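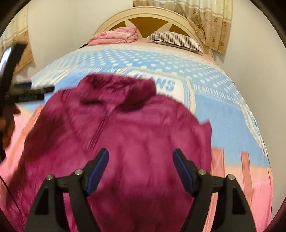

Purcombe, Thursday, November 7, 2019

Folding a thin jacket with a stand-up collar

lilon_laundry
I have a magenta jacket, thin fabric with a bit of shine to it, zipper down the front and a tall gathered collar. I lay it out on the bed to fold it and the collar will not stay put. It flops over at one end. The body creases too. What order do you all fold these in?

tevum88
Zip it first, all the way up. Then turn it face down, bring the sleeves straight across the back, fold the sides in, and fold up from the hem. Leave the collar for last and lay it flat over the top.

greypocket
I don't zip mine all the way. If the zipper is closed to the top the collar stands up and fights you. I stop a couple inches short and it lies down fine.

tevum88
If you stop short the two sides slide around on each other. Thin fabric does that. Mine is a Yazzie shell and it comes apart every time unless it's zipped.

drawer_16
Why fold it at all? Hang it up. A gathered collar gets a crease across it in a drawer and then you're stuck looking at that crease all winter.

lilon_laundry
No closet space. It has to go in a drawer or in the bin under the bed.

drawer_16
Then roll it. Sleeves in, roll from the hem, stop at the collar.

greypocket
Rolling gives you ripples all over the front. I rolled one in June and had to hang it in the bathroom for two days before I could wear it.

mapleside
Do it on a table if you have one. A bed is too soft and you can't get the sides straight. I also smooth from the zipper out to the sleeves before the first fold.

tevum88
Bed is fine. I've done it on a bed for years.

lilon_laundry
Tried it both ways tonight. Zipped to the top, the collar bunched up. Zipped most of the way and turned face down, it went better, but the sleeves still want to slide off. Going to try the table tomorrow.

greypocket
Fold the cuffs back toward the elbows once they're across. That keeps them on.

drawer_16
Still say hang it. Put a hook on the back of the door.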